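Otlow Automation Boards > Troubleshooting > Bin picking

Protective stops reaching into a metal bin, always the same side

pasard_cell
Posted 22nd December

Looking for ideas on a fault we can't pin down. Single arm picking mixed plastic items out of an open metal bin. The cell runs fine for a while, then we get a protective stop on the way down, joint torque over limit. The arm halts with the gripper inside the bin and somebody has to jog it out by hand.

We logged 56 stops in July and figured it was the payload setting. Corrected that and the number dropped, but it never went to zero. Last week there were 19. The log gives wrist joint torque every time. No collision that anyone has seen, no marks on the fingertips.

Things already tried: payload and center of gravity re-entered, lower approach speed, new fingertips, bin taken off and clamped back down. Brakes were checked by our service company and passed.
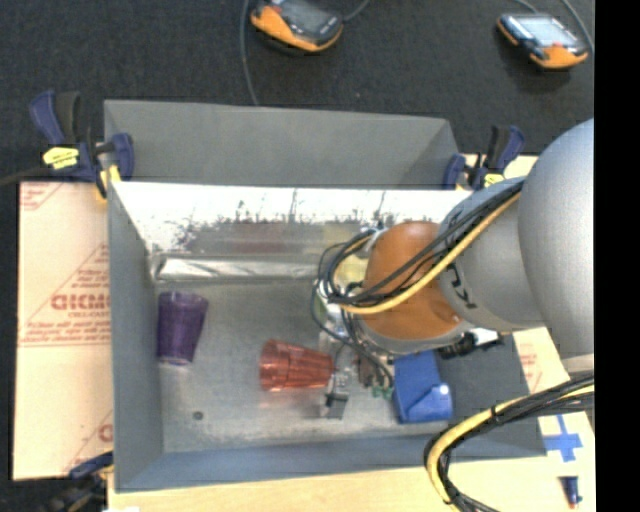

Wrist rotation on the picks that fault is nearly always past 90 degrees, and that makes me wonder about the dress pack. We added a second line to the gripper when we changed over in the summer, and it was tied in with the old one. The black cables and the thick yellow one cross the wrist together, and there are loops at the left of the wrist before they drop to the gripper. I had put that slack down as enough. Now I'm not sure if it's enough or in the wrong place.

Has anyone had cable drag set off a torque stop? The integrator says it can't be enough force.

----

riltard7
Your integrator is wrong. Cable drag will do it, especially if your limits are set tight for people working nearby. A stiff bundle pulled past its bend radius acts like a spring on the last joints. Check what limits you are running before anything else.

----

D. Okoro
I don't agree that it's the cables. If it was, you would see it at the same wrist angle no matter where the tool is. The OP says it happens on the way down into the bin. There's a fitting sticking out sideways below the wrist, over the right wall. I would look at clearance there first. It doesn't take much of a touch to trip a torque limit and it may not leave a mark.

----

riltard7
He said past 90 degrees nearly every time. That is an angle.

----

D. Okoro
The angle also decides which way the fitting points. Both fit what he wrote.

----

pasard_cell
Fair point. I hadn't separated the two. Limits are on the second tightest preset and I'm not allowed to change them without a new risk assessment.

----

abubakar_maint
Easy to separate. Take the bin away, run the same path at the same speed with nothing under it. If it still stops, it's cables or the joint. If it never stops, it's the wall. Keep everyone outside the guarding and keep the limits where they are.

Whatever you find, please don't widen the limits to make the fault go away. We had a cell at a former job where that was done, and the next thing was a bent bracket and a man with a bruised hand who had reached in to clear a part.

----

riltard7
Agree with that. Also write down the joint angles at each stop. Seven or eight stops would show a pattern.

----

pasard_cell
Ran it with no bin this afternoon, 3 hours. Two stops, both with the wrist turned past 90 and both at the bottom of the move. So cables, or mostly cables. Joint temperature looked normal.

----

D. Okoro
OK, I was wrong on that one. I'd still measure the gap at the wall once the bin is back in.

----

pasard_cell
Will do. Plan is to cut the ties, run the second line separately and move the clamp point back along the arm. Wrist rotation is limited in software until that's finished, so we lose some of the picks near the walls. I'll post the stop count after a full week.

----

abubakar_maint
Check the jacket on the yellow cable while you have it loose. If it has been pulling since the summer I would replace it.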